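Task Sequencing and Recovery for a Humanoid Tabletop Sorting Task

Project report, Robot Software Lab course
Group 4: Wilson Llanos, Nelly Urrego, Vesela Atanasov
Supervisor: Brigitta Stöckli

1. Background

Our group took over the sorting task from last year's students. Their version ran as one long script: look at the desk, pick an item, put it in the basket, repeat. If a grasp failed, the script carried on as if it had worked, and the operator had to stop it and start over. Our goal was to replace the script with a behavior tree that checks the result of each step and can recover without help. We did not change the walking controller or the hand driver.

2. Software structure

The system has three processes. The perception process, which we named Ulivden, takes the head camera stream and publishes a list of objects with a class, a position and a confidence value. The planner, Pacheco, turns a goal pose into an arm trajectory. The executive, Lenard, runs the behavior tree and is the only process allowed to send commands to the other two.

We kept all shared state in one place inside Lenard. In our first design each process held its own copy of the object list, and the copies drifted apart whenever the robot shifted its stance. Most of May went into finding that bug. Positions are now stored in the desk coordinate system and converted to the robot's own coordinates right before planning.

The desk is found from its front edge. The edge has a shallow curve cut into it, and the line fit we started with put the desk corner in the wrong place. Vesela replaced it with a template match against the full outline of the desktop, which fixed the problem.

3. Test setup

All tests used the same desk and the same robot start position, facing the desk with the arm down at its side. The objects were an apple, a banana and a yellow plastic basket. The basket is modeled as a box with an open top and its holes are ignored. The black wire shelf unit at the back of the desk is loaded into the planner as a solid obstacle, so the arm never tries to reach into it.

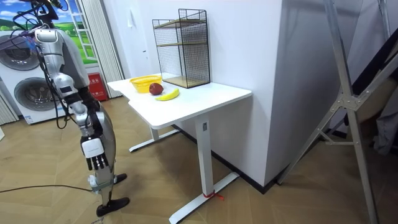
4. Results

We ran 300 trials in June, split evenly between the old script and the new tree. One trial means both pieces of fruit have to end up in the basket with no operator input. The old script finished 94 of its 150 trials. The tree finished 131.

Most of the gain came from one branch. After each grasp the executive compares the finger positions with the closed-hand values. If they match, the hand is empty and the tree goes back to perception. We allow two retries per object.

Planning time did not improve. The median was 225 ms with both versions, which we expected, as Pacheco was the same in each.

5. Remaining problems

The banana is still harder than the apple. Its reported orientation sometimes flips by 180 degrees between two updates, and the planner then throws away a good trajectory. Nelly added a filter that keeps the previous orientation unless three updates in a row disagree. It helps, but it also slows the reaction when the banana really has been turned.

The tree cannot handle a basket that moves during a trial. The basket pose is read once at the start. Reading it again before each place action would be a small change in Lenard, but we ran out of lab time to test it.

Logs from all trials are in the group folder, along with the tree definition file and the script that produces the result tables. Hortensia Muñoz reviewed the code before we handed it in.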